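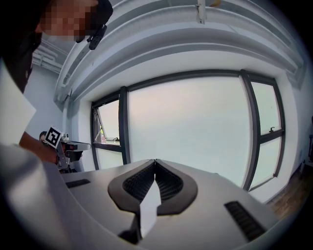
Felitz cotton cap, black

I bought this cap in September for long work days indoors, size adjustable. The brim is firm and keeps its shape after 3 washes at 30 degrees. The cloth is thin, so my head stays cool - good for summer, less good for a windy street. One thing I did not like: the back strap is short, and with thick hair it opens by itself. Delivery from Mukcombe was quick. I would buy it again, but in a bigger size.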